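**Givden stacking cups, set of 5**

Plastic drinking cups that nest into one another. Sold by Isar in sets of five and in trade boxes of 200. Page last updated 29 November 2021.

The Givden is a plain straight-sided cup for everyday use at home, in break rooms, on workbenches and in school kitchens. There is no handle and no lid. The cups go inside each other when they're not in use, so a full set takes up little more shelf space than the biggest cup by itself.

## Colors

Each set is mixed. The standard mix has orange, yellow-green, light green, blue and red. We can't swap single colors in a set of five. Trade boxes can be ordered mixed or in one color, and single-color boxes take an extra 7 working days.

The color goes all the way through the plastic, so a scratched cup doesn't show white underneath. Orange and yellow-green are the two shades people reorder most. 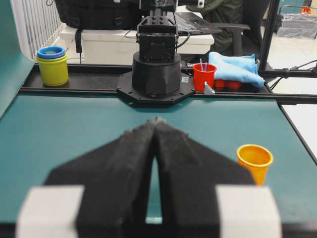 Givden cups on a teal table and the shelf behind it: orange standing alone, yellow-green with smaller cups nested inside.

## Sizes and nesting

The cups in a set are graded. The largest goes on the outside and the others drop into it in order of size. When they are stacked the right way, the rims of the inner cups come up above the rim of the outer one and you can pull them out with two fingers.

If a stack gets stuck, stand the outer cup in warm water for a minute and twist. Don't pry with a knife. Farhad Shahbazi in our returns department sees a few split rims each month and most of them come from that.

Cups from the older Clanlow range are slightly wider at the base and won't nest with Givden cups. If you have both, keep them in separate stacks.

## Care

- Top rack of the dishwasher, or by hand with ordinary dish soap
- Let the cups dry fully before nesting
- Not for microwave or oven use
- Not for boiling liquids
- Coffee and tomato juice can stain the lighter colors. Soak overnight with baking soda

## What's in the box

One set of 5 cups, nested, in a paper sleeve. Trade boxes hold 40 sets without sleeves, with a sheet of card between layers. Single-color trade boxes hold 200 cups of the same size, so please state the size when ordering.

## Ordering

Sets are in stock and ship within 2 working days. Trade boxes ship from the Ebrahimi warehouse and need a signature on delivery. Pallet orders go through Simin Karimi in trade sales, who can also quote for repeat deliveries.

Returns are accepted on unused sets in the original sleeve. Opened trade boxes can be returned only if there is a fault. Send a photo of the damaged cup with your order number and keep the cup until you hear from us. We replace single cups from a set when we have the size and color on hand.

The October delivery was short on red. Sets packed from that batch have a second blue cup in its place, and the sleeve carries a sticker saying so. Red will be back in the mix with the next delivery.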